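Furnished Rental Walk-Through, Upper Floor
Checked 11 September 2021 by Hashini Sikder for Kanagaratnam Lettings. Comments are mine. Ratings are Pass, Fail or Not Shown, and I use Not Shown a lot.

1. Smoke alarms
Rating: Fail. The landing alarm sounded when I pressed the button. The one in the back room didn't. The owner's sheet says both were tested in May, but it says so in the same pen and the same tidy hand all the way down the page, so make of that what you like. Replace the unit. A new battery did nothing.

2. Hot water at the bathroom tap
Rating: Pass, barely. 120 degrees Fahrenheit after a full minute. The sheet says "safe temperature" with no number. Write the number.

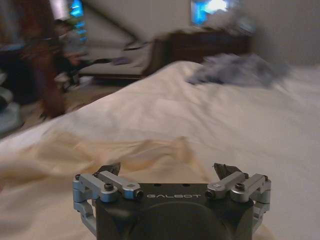
3. Windows and restrictors
Rating: Fail. Front sash opens all the way with one hand. I was told the Pleltov restrictor is "on order." It was on order last time. I'd like to see the receipt.

4. Bedroom
Rating: Pass with comments. Bed is made up with a white duvet and pillows with a thin dark trim. Headboard is fixed and doesn't rock when pulled. Mattress label is there and readable.

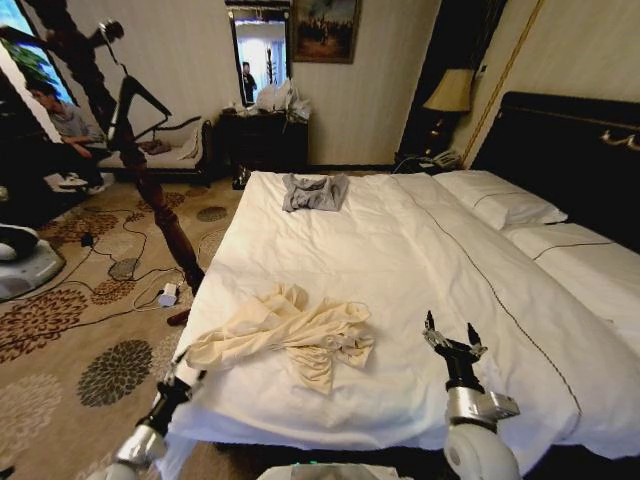 The lamp on the far side is another matter. Its cord runs under the rug and comes out flattened. Jahangir Bhattacharjee, for the owner, called this "normal wear." A flattened cord gets replaced. The Planus heater beside it is rated at 1,000 watts and was plugged into the same power strip. Move it to a wall outlet.

5. Closet and clothes storage
Rating: Fail. The tall unit has a wall strap, and the strap has no screw in it. Somebody ticked this box anyway.

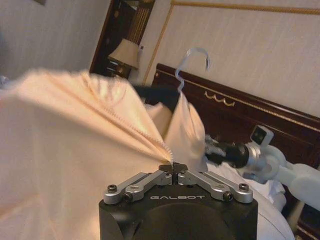
Reading time: 2 minutes

6. Stairs and handrail
Rating: Pass. Rail is tight. Top step has a loose carpet edge, which I've marked with tape. Tape isn't a repair.

7. Carbon monoxide alarm
Rating: Not Shown. There's a Plusedby box on the shelf with no alarm in it. I don't pass boxes.

8. Light bulbs
Rating: Fail. Hall fixture is marked 40 watts maximum. The bulb in it is higher. Change the bulb and check the socket for scorching.

Follow-up
Items 1, 3 and 5 before anyone moves in. Send dated photos and receipts to the office, file 101. A phone call saying it's done won't close them.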